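Notebook, dye kitchen, November, started 16:20

Indigo vat no. 4, third week. Going back to the weak color on the Westotex wool.

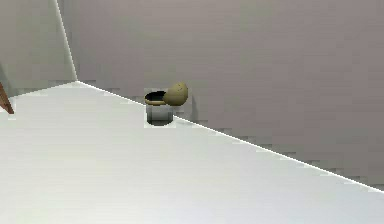

Mirjam Verbeke thinks the vat is simply tired and I should stop feeding it and set a new one. She wrote under my last entry that she had the same greenish gray on her skeins from Windenwood and lost two weeks trying to save the liquid. I am not convinced yet, so I write down what I did and she can correct me.

Vat volume is 51 liters. This morning the surface was dull, with a thin skin and almost no bronze. The liquid under it was more blue than yellow-green, so there is too much oxygen in it. I think I stirred too fast on the last dipping day, and the lid was also not closed well.

Done today:
Warmed slowly to 50 degrees and held there.
Added fructose, first half the usual portion, then the rest after one hour.
Lime only at the end, a small spoon, dissolved before.
No dipping before the liquid cleared. Ruth wanted to try a sample at noon and I said no, sorry Ruth.

At 15:00 the liquid was yellow-green when I looked with the glass jar, and a few coppery spots came on top. Test strip of the Westotex wool, lot 2318, wetted overnight: one dip of ten minutes, then air. It is a middle blue, still a little gray in the fold. Same dip with the Brøndum linen gave a clean blue. So perhaps the wool is also guilty. I suspect there is spinning oil left in it, the yarn drank water very slowly in the bucket.

Tomorrow I scour one skein of lot 2318 again with neutral soap, and leave one skein as it is. Both go in the vat together, three dips each. If the scoured one is clean blue, Mirjam has to wait with her new vat.

Walter asks if we can promise the 2000 grams of yarn for Plivstead before the end of the month. I told him not before I see the two skeins dry.

To buy: fructose, pH paper (the old roll is finished), one better lid.

Please do not open vat 4 this evening. Yurani has the key for the soap cupboard.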